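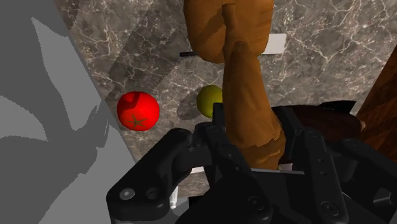 Comparing Two Gripper Controllers in a Simulated Kitchen
Final project report, 13/09/2023

1. Goal

We wanted to find out whether a force-limited controller picks up kitchen items more reliably than a plain position controller. Both were run on the same simulated two-finger gripper. The position controller is the default one in the Skedport package. The force-limited one is called Aubert and was written by our group last November.

2. Setup

All runs used the Breltwood kitchen set, with produce and other objects placed on a marble-patterned countertop. The view came from a camera on the wrist, looking out past the fingertips. Object positions were shuffled before each run. Lighting was left on the default setting, so shadows fall across some of the objects.

Each controller got 50 runs. A run ended when the object was lifted and held, or when the time limit passed. We logged finger position and contact force at every step, and 3,576 contact events were saved in total.

3. Results

Skedport failed 19 runs. Most of these were on items that are narrow at one end and wide at the other. The fingers closed to the set width, touched the sloped sides and pushed the object out toward the narrow end. Round items gave less trouble.

Aubert failed less often but was slower. It closed in small steps and waited for the force reading to settle, which took up to 631 steps on one run. Two of its failures came from a finger touching a neighboring object first and reading that as a grasp.

4. Problems

Friction was the same for every object in the set, so the slipping results should be read with care. We also changed the force limit once during testing and had to repeat the earlier Aubert runs.

5. Next steps

Run both controllers on the Uswood arm in the lab, using the same object list.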